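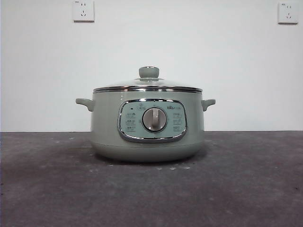 Architecture and Design Practice > Early career > Leaving before Part 3: who has done it and gone back?

londeck_section
I passed Part 2 last July and have been at a mid-sized practice since. The work is door schedules, fire stopping details and the occasional planning drawing. I was offered a job with a joinery firm doing shop drawings and some design, better paid, no route to registration. My tutor's line was always that if you can picture yourself doing anything else, you should go and do it. I can picture it quite easily. Has anyone here left before Part 3 and then returned? I am mainly interested in how the recorded experience was treated.

mullion_and_transom
Recorded experience first. Check the recency rule with whichever school you intend to sit Part 3 with before you hand in your notice. Get the answer in writing. A proportion of your months has to be recent and under the supervision of a registered architect, and shop drawings under a joiner will probably not count, however good they are. Log sheets should be signed off now, while your mentor still works there. Mine moved to Fuchs and it took me five months to get two signatures.

As for the tutor's line, I would disregard it. It selects for people with savings.

Purlin
Disagree with the last part. The advice is crude but the hours are long and the pay is poor for years. Somebody who would be content elsewhere should know that at 25 and not at 40. I have sat on the interviewing side for nine years and the ones who drift do not get better at detailing by staying.

mullion_and_transom
Purlin, that assumes drift is a property of the person. A year of door schedules would make most people picture something else. It says very little about whether they should be designing buildings.

Purlin
Door schedules are designing buildings.

hrathjen
I did more or less what the OP describes. Left after Part 2, went to a workshop making staircases and fitted furniture, came back after two years. Notes in case they help:

The earlier experience was accepted in full, but I had to do a further eight months in practice before the school would let me sit. I had expected less.

Salary on return was the same as when I left. The workshop time was not counted by the practice as experience in any sense, although they used it constantly.

What I knew about tolerances was worth more than anything in my portfolio. I had been drawing shadow gaps for years without knowing what a fitter does when the wall is out of plumb.

I lost contact with the contract side completely and had to relearn it for the exam. If I did it again I would keep up with the case law and read one set of contract conditions properly each winter.

Heike Rathjen

londeck_section
Thank you, that is what I was after. Did you have a supervisor at the workshop who could sign anything at all?

hrathjen
No. The owner was a cabinet maker. He wrote me a letter listing the jobs, which I put in the appendix of my career evaluation. The examiners asked one question about it, regarding who carried design liability on a cantilevered stair. Know the answer to that for your own jobs.

tiebeam
Slightly different view. I left and did not go back, and I am not unhappy about it. I do technical work for Grilldale, mostly louvre and screen packages, and see more finished buildings in a year than I did in five at a practice. The title matters if you want to run your own office or sign things. Otherwise the distinction is mostly felt at parties.

One practical point. You cannot call yourself an architect, and you should be careful with wording on any website or profile. "Architectural designer" is commonly used. Read the Board's guidance on it before you print cards.

Purlin
I would add that clients do understand the title, even when they understand nothing else. On domestic work it wins jobs.

tiebeam
On domestic work the lowest fee wins jobs. We must have different clients.

mullion_and_transom
Could we stay with the question. OP, have you asked your current practice for different work? It sounds obvious but in a lot of offices the person doing schedules is the person who did the last set without complaint. Ask for one job, however small, that you run from stage 2 through to handover. You need a case study for Part 3 in any event, and it is a reasonable thing to request in a review. If they refuse, that is useful information and you have lost a quarter of an hour.

londeck_section
I have asked once, informally. The reply was that it would be looked at when the Jitley job goes to site. That was in spring and it has not gone to site.

mullion_and_transom
Then ask again by email, with a named project and a month. Vague requests get vague replies.

hrathjen
Agree with this. Also ask the joinery firm whether the offer holds if you start later. Mine waited, and small workshops are often more flexible on start dates than practices are. Four days a week might be possible too, though check how part-time hours are treated for recorded experience, as there is a minimum.

Purlin
I will concede the point about asking. I have given people schedules for too long simply from having them to hand. I still think the OP should consider why the joinery job appeals. If it is the making, the workshop is the right place. If it is getting away from one particular project manager, a different practice would fix that at lower cost.

londeck_section
Some of both, I think. The drawings at the joiner's get built within weeks and I can go and look at them. Here I have not yet been to a site in a year.

tiebeam
Not one visit? That should be raised whatever you decide. Site inspection has to appear in your evaluation and it is hard to write up from the office.

mullion_and_transom
Seconded. Progress meetings count for something, but examiners want to hear that you have walked round with the contractor and seen a defect dealt with.

londeck_section
Understood. I will email about the case study and site visits, write to the school on recency, and ask the joiner about a later start. I will post the school's reply here when I have it, as the guidance on their website contradicts the handbook.

hrathjen
Go by the handbook until they tell you otherwise. The website was out of date in my time as well.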